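## 4. Folding on the bench

Right, if you've done section 3 you'll have a pile of clean sports kit and nowhere sensible to put it. I fold everything on the padded bench in the changing area (the Wikell one, if you're ordering from the Vaton list) and I'd really urge you to do the same. The tables by the door get sticky, and I've had to rewash a whole set of shorts after someone parked a squash bottle there.

### 4.1 Getting the bench ready

1. Take off the coats and bags. Hooks are on the other wall, and people can use them!
2. Run the lint roller over the seat, going along its length first and then across. Five minutes, tops.
3. Feel for anything gritty or damp with the flat of your hand. If it's damp, open the window and go and do the labels (section 6) while you wait.
4. Pull the cover straight along the wall side so it doesn't ruck up while you work.
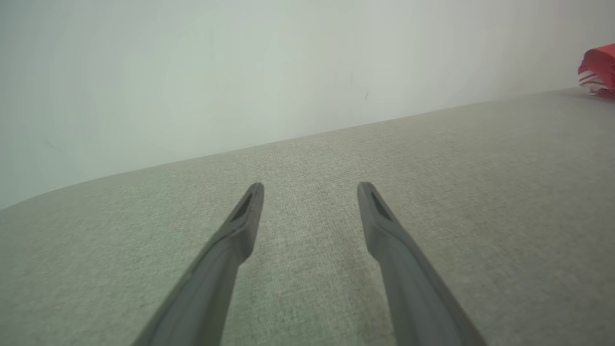 *Fig. 4a. Light grey upholstery, with the long edge of the seat running along by the wall.*

> **Note:** The cover has a flecky sort of weave, so pale fluff hides in it beautifully. Dark kit will find every last bit. I do the red things first and the black things after another go with the roller.

> **Caution:** Please don't use the spray cleaner from the Itora cupboard on the seat. It's meant for the floor, and Elikem Owusu got a bleached patch on his tracksuit bottoms from sitting down too soon.

### 4.2 Shorts

Shorts come before shirts in my house and they come before shirts here too. They're quick, they stack well, and you get a nice feeling of having made progress. This is for the elasticated ones with a lining; the plain cotton ones can just be folded in half and forgotten about.

1. Pick a pair up by the waistband, one hand at each side, and let the legs hang.
2. Give them one good shake. If the lining has come up over the waistband, poke it back down now, as it's a real pain once they're folded.
3. Stretch the waistband gently between your hands and let it go again, a couple of times. Elastic that's been through the dryer likes to sit in little pleats, and this loosens them. 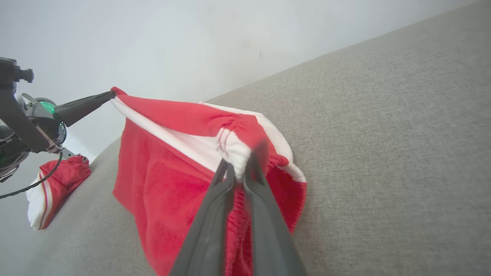

4. Check the drawstring if there is one. Both ends should be out. If one has vanished inside, put the pair to one side for Ruby-Lee Ormsby, who has a proper threader and far more patience than I do.
5. Lay the shorts on the bench, front up, and smooth from the waistband down to the hems.
6. Turn one leg over on top of the other, then tuck the pointy bit at the crotch in so you've got a straight side.
7. Fold up from the hems, once for children's sizes and twice for adults'.

> **Note:** Keep the size label where you can read it. I fold with the back of the waistband on the outside, which saves a lot of rummaging on match mornings (brackets, because I know Ruby-Lee does hers the other way round, and we've agreed to differ).

### 4.3 Stacking

Put 11 pairs in a stack and no more. I tried 20 and they slid off behind the bench, and I was fishing them out with a coat hanger. Stacks go in the Osei crates with the waistbands all facing the same way, juniors in the bottom crate, and the lid stays off overnight so any last bit of damp can get out.

If a pair has a split seam or a waistband that's lost its stretch, it goes in the mending bag. Pin a note to the bad bit, please, or I'll be turning it inside out all evening trying to find what you saw.

Shirts are in section 5.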